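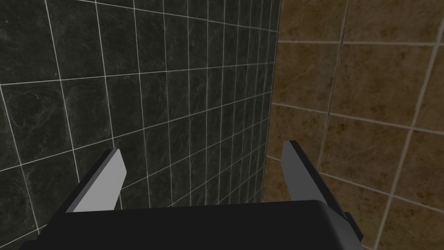

La esquina con los dos azulejos: oscuro a la izquierda, marrón a la derecha.

Limpiador de vapor de mano Purkska: mi opinión después de un invierno de uso

Por Noémi Fekete

Compré el Purkska en febrero, después de pasar una tarde entera con un cepillo de dientes viejo y bicarbonato limpiando las juntas de la cocina. Tengo azulejos en casi todas las paredes y me gustan mucho, pero el que los eligió no pensó en la persona que los iba a limpiar. La junta blanca entre azulejos oscuros es muy bonita los primeros meses. Luego la grasa se queda en ella y se ve desde la puerta.

No soy profesional de la limpieza. Escribo en español porque vivo aquí desde hace muchos años, aunque no es mi primera lengua, y pido paciencia si alguna palabra técnica no es la correcta.

Qué es y qué trae la caja

El Purkska es un aparato pequeño con asa, un depósito de 500 ml y una potencia de 1000 vatios. Lo vende Felloston y me costó 84 euros con el envío incluido. En la caja vienen el aparato, una boquilla larga y estrecha, dos cepillos redondos de nailon, una pieza ancha con su paño para superficies lisas, un vaso medidor y un embudo. El manual está en seis idiomas. La parte española se entiende bien, salvo un párrafo sobre la descalcificación que leí primero en español y después en húngaro, y en ninguno de los dos me quedó claro si el vinagre está permitido. Escribí a la tienda y me contestó al día siguiente una señora muy amable, Carleen Ruawai: vinagre no, ácido cítrico sí, muy diluido.

El cable mide menos de lo que yo quisiera. Si el enchufe no está cerca, hace falta un alargador, y el manual dice que es mejor no usarlo. Yo lo uso con uno grueso, con toma de tierra, y lo tengo lejos del agua.

En las juntas

Empecé por las juntas, que eran el motivo de la compra. Con el cepillo redondo y el vapor al máximo se avanza despacio, a un palmo cada vez. Hay que pasar el cepillo, esperar un momento y recoger enseguida con un paño de microfibra. Si no se recoge, la suciedad baja con el agua y se instala en la junta de abajo, y entonces se ha trabajado para nada.

El resultado con la grasa de cocina es muy bueno. Con las manchas antiguas, las que ya han entrado en el cemento, es regular: se aclaran, pero no desaparecen. Para esas sigo usando un producto en gel que se deja actuar toda la noche. También noté que donde la junta ya estaba débil, el vapor la debilita más. En un sitio cerca del fregadero se me cayó un trozo pequeño, y mi vecino Grigoris Kontogiannis, que ha puesto azulejos toda su vida, me dijo que aquella junta estaba mal hecha desde el principio y que no culpara al aparato. Le creo a medias.

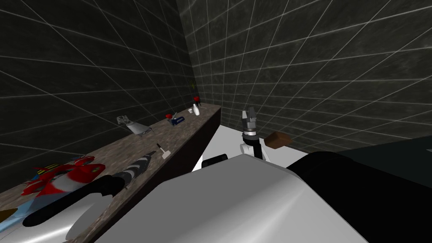 Los cepillos se gastan rápido. El primero tenía las puntas abiertas a las tres semanas, y los recambios solo se venden en paquetes de cuatro. Probé unos de la marca Kolinlow, más baratos, y encajan, aunque con un poco de juego. Para las juntas prefiero los originales, y para el horno me sirven los otros.

En la encimera y otras superficies

Sobre piedra hay que tener cuidado. El manual dice que se puede usar en granito sellado, sin parar en el mismo punto. Yo hice la prueba en un rincón y no vi ningún cambio de color, pero mi encimera la sellaron hace poco. Sobre madera no lo uso nunca. En el cristal del horno quita muy bien las salpicaduras, y en la campana también, si uno acepta que el agua sucia le caerá en la manga.

En el baño lo usé menos de lo que pensaba. La silicona negra de la ducha sigue negra. Aquí tenía esperanzas, y fue la única decepción verdadera.

Ruido, calor, peso

El ruido es parecido al de un hervidor que está a punto de terminar. Tarda unos 3 minutos en calentar. Con el depósito lleno pesa bastante para mi muñeca, y por eso lo lleno hasta la mitad y descanso entre una parte y otra. El botón del vapor hay que mantenerlo apretado todo el tiempo. Una cuñada mía, Siiri, tiene el modelo anterior, que llevaba un bloqueo para el botón, y no entiendo por qué lo quitaron.

Para rellenarlo hay que esperar a que baje la presión. El tapón no se abre antes, lo cual me parece bien, pero el tiempo de espera es largo y se debe contar con él.

Comparación breve

Antes tuve un Economou de suelo, con manguera. Tenía más fuerza y mucha más autonomía, pero sacarlo del armario era una tarea en sí misma y al final lo vendí. El Purkska lo dejo a mano y lo uso los sábados por la mañana, un rato corto, pared por pared.

Lo mejor: la boquilla estrecha, el precio, la atención de la tienda.
Lo peor: el cable, el botón sin bloqueo, los recambios en paquetes de cuatro.

Mi nota: 7 sobre 10. Si lo encuentran con un juego extra de cepillos, yo pagaría un poco más por ese paquete.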